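Workshop Tips: Getting Clean Demonstrations Out of Hand-Held Grippers

These are notes from the Umcombe bench, collected since October. They cover the software side of recording tabletop tasks with a pair of hand-held grippers and turning the recordings into something a planner can use. Most of them came out of mistakes in our own logs.

Before you start

Start the logger before you pick up the grippers. If you start it with a gripper in your hand, the first second of pose data is usually junk and you have to trim it later.

Hold both grippers still for 3 seconds at the start of every take. Jimgate uses that stretch to estimate bias on the motion sensors. It will run without it, but the tracks drift apart and you only notice when you overlay them.

Open and close each gripper fully once. The width reading is normalized per session, so the software needs to see both ends of the travel. If you skip this, a half-closed gripper can get logged as closed, and the grasp detector will mark contacts that never took place.

Check the clocks. Left and right streams come in on separate cables and get their own timestamps. We allow 20 milliseconds between them. Past that, restart the logger. Fixing it afterward by sliding one track against the other takes longer than doing the take again.

Objects on the table

Pick objects that the segmentation can tell apart from the tabletop. On a pale table, a bright green soap dish is easy. Clear plastic is hard. The depth map tends to go straight through a clear box and return the table behind it, so if the box isn't part of the task, add a keep-out region for it by hand in the scene file and leave it alone.

Put the small objects in the label list before recording, with the names you plan to use. "Yellow thing" in one session and "soft yellow" in the next will be treated as two classes.

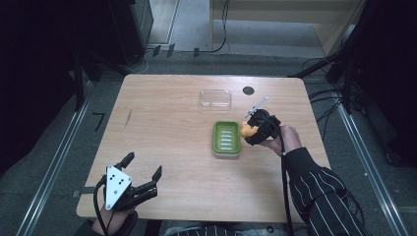
Keep the idle hand where the tracker can find it. When one gripper is doing the work, the other tends to sink toward your lap, and the pose estimate gets worse the longer it stays out of view. Hold it over the near edge of the table with the fingers open. An open gripper also reads clearly as "not holding," and that helps the step splitter.

Move at the speed you want back. The planner will smooth a jerky path, but it won't invent a sensible approach angle. Come in from above or from the side, and do it the same way for the whole session.

Pause before you let go. A short stop over the target gives the splitter a clean boundary between carry and place. Without the stop, Bidora merges the two steps and you have to cut them by hand.

Cables

Leave slack at the wrist. A tight cable pulls the gripper slightly during rotation, and the pull shows up in the log as motion you didn't intend. Let the cable hang off the front of the table so it stays out from between your hands.

After the take

Replay right away, at half speed, with the gripper width plotted under the path. Look for width changes with no object nearby. Those are almost always a bad calibration.

Give failed takes their own tag and keep them. Normand Nguyen set up a folder rule for this: anything tagged "drop" goes to the failure set automatically. We had 32 takes in the last batch and kept 21 for training. The rest went toward testing the grasp detector.

Don't filter the raw files. Write the smoothed version next to them under a new name. We lost a whole session by running the smoother in place with the wrong window.

Running the planner

Load the scene file first and the demonstration second. Lappalainen accepts them in either order, but if the demonstration goes in first it plans against an empty scene and the keep-out regions are ignored. There is no warning for this in the current version.

If a plan comes back with a long detour, check the table height before anything else. An error there makes the planner think the dish is sunk into the surface, and it will go a long way to avoid it.

Save the config with the takes.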